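Chapter 4
Can a Machine Pick Up After You?

Every few years someone promises that the chores are about to end. The promise usually comes with a short video, and the video usually has music over it. This chapter asks you to turn the music off and look at the work.

Take the plainest job in the house: getting litter off a floor. A child of four can do it. For a machine, the trouble starts before anything moves. It has to decide that the thing on the floor is trash, find where it ends and the floor begins, and choose a place to grab.

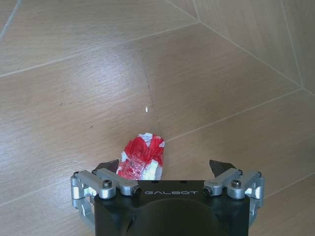

A crumpled wrapper has no handle and no proper shape. It shines where it folds, and shine confuses cameras. Squeeze it and it becomes a different object. A wooden block does none of this, so be careful when a maker reports success with blocks and then talks about kitchens.

Consider the Navley trial, run in a row of rented apartments in Hustville. The machine made 1000 attempts at small items and the report called the results "encouraging." Read on to page 47 and you learn that a person reset the room after every miss -- a service most households don't have. Gokach, a rival, published a count of 2903 pickups but left out how long each one took.

None of this means the job can't be done. It means we should ask dull questions. Who chose the objects? Who put them there? What happened to the failures? As you read Section 4.1, keep a list of the claims that would survive an afternoon in your own home.

Key terms: grasp, reset, trial, success rate

Comments (3)

farahani_fan: We used this chapter in February. The page 47 bit got the best discussion of the term.

mopbucket2000: Too harsh. Dishwashers were laughed at too.

tk: Where are the answers to 4.1?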